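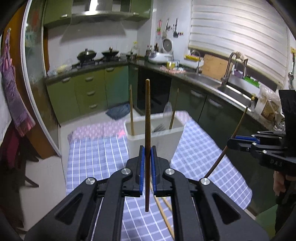

Mimoza Mladenović had told me before I arrived that I would be disappointed, and that she would think less of me if I wasn't. She has read every press release going about the home robot that will lay your table and do your washing-up, and she keeps the worst ones in a folder.

"Five years," she says. "It's always five years. It was five years when I started."

She works at Turbridge, a small outfit that tests kitchen and stockroom machines for firms thinking of buying them. Her job is to write the report at the end. I ask how many of those reports say yes.

"To the whole machine, doing the whole job, in a room it hasn't seen? None so far. I've said yes to parts. I said yes to a thing that closes boxes."

We talk about chopsticks first, which I had put down as a silly question and she doesn't find silly at all. Holding one upright between two padded fingers is fine, she says. A gripper can do that. Getting it off a flat table is harder, when it's thin and there's a cloth under it that wants to come too. Then there is the pot it's meant to go in, which already has other things sticking out of it at all angles.

"You and I just wiggle it in. We don't look. Ask someone to write down what wiggling is."

What about the tools people hold in their own hands, with the gripper on the end, so the machine can learn from what they did? She is kinder about those than I expected. They're cheap next to a full robot arm, and they get you out of the lab and into kitchens with bottles on the counter and cloths on the floor. But she wants buyers to remember who is doing the work.

"There's a person on the handle. The person knows it's a chopstick and knows where it goes. If it goes in nicely, well done to the person. I've seen that shown to a roomful of buyers as if the chore was finished."

Turbridge ran its own trial last October for a shop chain, Demirtaş, which wanted a machine to sort cutlery and small goods into holders. The seller, Plosport, had promised it would cope with anything on the shelf. Over 400 tries on items it hadn't met, it got 69 per cent of them in the right place.

"And somebody at the meeting said, that's quite good. It's quite good for an exam. Would you keep a waiter who dropped three forks in every ten?"

Plosport's side of it came from Ghada Hattar, who answered me by email. She doesn't dispute the figure. She says the items were picked to be awkward and that the next version has had 2000 more practice runs. "Mimoza tests for the worst kitchen in the country," she wrote. "Most of our customers don't have it."

I read this out. Mladenović laughs for quite a while.

"Most of their customers have children. Has she been in a kitchen after tea?"

She does think some of it will come. Shop floors before homes, and jobs where the same box turns up in the same spot all day. Evley, where she did her last site visit, has an arm that stacks trays, and she has no complaints apart from the noise. What she won't put a date on is clearing a table.

I ask what would change her mind, and she wants one long film with no cuts, in a stranger's house, with the people who built the machine sent out of the room.

Has anyone offered?

"One firm did. They asked if they could tidy up first."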